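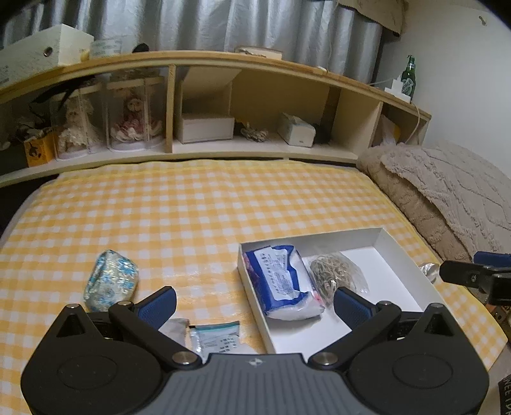 Local Business

Bedding maker Sarpong to move sewing work into former Drisel building

March 29, 2026

Sarpong, the family-run company that makes sheets, pillowcases and duvet covers, will move its cutting and sewing work into the former Drisel building by October, the company said this week.

The move will bring both of its workshops under one roof for the first time. Sarpong now cuts fabric at one site and sews at another across town, and a van carries the cut pieces between them twice a day.

"We lose a lot of time to loading and unloading," said Ama Tsikata, the general manager. "When a roll of fabric comes up short, the people sewing don't find out until the van gets there."

The company employs 75 people. Tsikata said all of them have been offered jobs at the new site and that 6 more will be hired over the summer, mostly for sewing and packing. Pay rates and shift times will stay as they are.

The Drisel building has stood empty since the printing firm closed its plant there. It has a loading dock on the north side and a parking lot with 100 spaces. Sarpong has signed a lease with Furnard, the property company that owns the building, and has an option to extend it.

Furnard will replace the roof over the rear half of the building before Sarpong moves in. Kofi Ankrah, who manages the property, said that work will begin once the spring rain has passed. New lighting and a fire alarm system are also part of the deal. The old press foundations in the main hall will be left in place and covered with a raised floor.

Sarpong started out selling cotton sheets from a market stall and later moved into wholesale. Most of what it makes now goes to small hotels and guesthouses, with the rest sold through furniture stores and its own shop on Mill Street. Gingham remains its best-selling pattern in the shop, followed by plain white. Hotels order almost nothing but white.

At full capacity the two current workshops turn out 3000 sheets a month. Tsikata would not give a target for the new building but said the company has turned down orders in each of the past two winters.

Some neighbors have asked about truck traffic on the narrow street behind the building. Ewurabena Amoah, who lives across from the loading dock, said the printing firm's deliveries used to start before dawn.

"I don't mind them coming," Amoah said. "I'd just like to know what time the trucks will be there."

Ankrah said the lease bars deliveries before 7 a.m. and after 8 p.m. Trucks will be asked to come in from the main road and leave the same way.

The Mill Street shop will stay open during the move. Roxana Toma, the shop manager, said customers with special-size orders should place them by the end of August, as the sewing machines will be out of use for part of September. Regular sizes will be sold from stock.

No decision has been made on the two old workshops. The cutting site is rented, and its lease runs out at the end of the year. Sarpong owns the other and may keep it for storage.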